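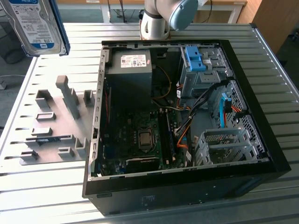

Drive held above the table at upper left, fixture plate to the left of the open tower.

Setting Up the Drive Insertion Cell After a Fixture Change

The steps apply to the Starness desktop assembly cell with the slatted aluminum table. Follow them whenever the fixture plate has been removed, reprinted or shifted, and after any change of gripper bracket. If only the tower has been swapped for another of the same model, start at step 3.

What you need

Hex keys for the table slots
Straightedge
Reference card for the card holder
A scrap 3.5-inch drive (do not use a working drive for teaching)
Plate drawing, Girard revision 8

1. Prepare the table

Stop the program, move the arm to its park position and press the emergency stop. Brush out the slots between the extrusions. Screws dropped during earlier runs collect there and will tilt the plate if one gets under a corner.

Check the raised rail on the right side of the table for play. Tighten it before placing anything else.

2. Mount the fixture plate

Set the plate on the left side of the table with the L-shaped post toward the far edge. Start all of the plate screws by hand, lay the straightedge along the plate and one extrusion, and tighten in a cross pattern. Printed plates crack at the screw holes if they are forced, so stop when the screw head seats.

Seat the reference card in the long slotted holder. It should slide in under finger pressure and stand without leaning. If it leans, the slot is worn and the plate needs to be replaced. Shimming with tape works for a day or so and then the taught pose drifts.

3. Place the tower

Remove the side panel and lay the case down with the open side up. The power supply goes to the far left, the hard drive cage to the near right.

Dress the cables before teaching. The SATA cables on the right side of the interior are the ones that cause trouble: a loop that stands higher than the case wall can catch on the drive during the approach. Push loops down and tie them if they spring back. Leave the connector ends free.

4. Fit the scrap drive

Release the emergency stop, open the gripper and offer the drive up by hand with the label facing up. The bracket must lie flat along the side of the drive for its full length. Close at low force. Pull gently on the free end - there should be no rotation. If the drive turns, clean the bracket face with alcohol and try again before raising the force.

5. Teach the poses

Jog at reduced speed. Record the poses in this order:

PARK - arm clear of the table
HOLD - drive above the fixture plate, left of the case
OVER - drive above the cage, clear of both walls
ENTRY - leading edge of the drive at the mouth of the bay
SEAT - drive fully in

On our cell the controller shows 693 for HOLD height and 1179 for reach at OVER, in its own units. Yours will differ, but a large change from your last saved values usually means the plate or the case is out of place.

Do not teach a straight move from HOLD to SEAT. The path crosses the power supply and the optical drive bay.

6. Run the check cycle

Run 14 cycles with the scrap drive at reduced speed, then repeat at full speed. Keep a hand near the stop for the first set. Watch the cage as the drive goes in. If the cage flexes, reteach ENTRY; correcting SEAT will only move the load to the other side.

Troubleshooting

Drive stops short of the bay: a cable is under it, or ENTRY is too low.

Force fault at HOLD: tool weight was not updated after the bracket change. Enter the new value and restart the controller.

Card leans after several runs: plate screws have backed off. Go back to step 2.

Arm drifts at PARK: run the joint zero routine in the Liltex controller manual, then reteach all poses.

Save the pose file under the plate revision and keep the previous file until the next fixture change.

Last updated 9 September 2023. Replaces the July version, which listed the poses without OVER.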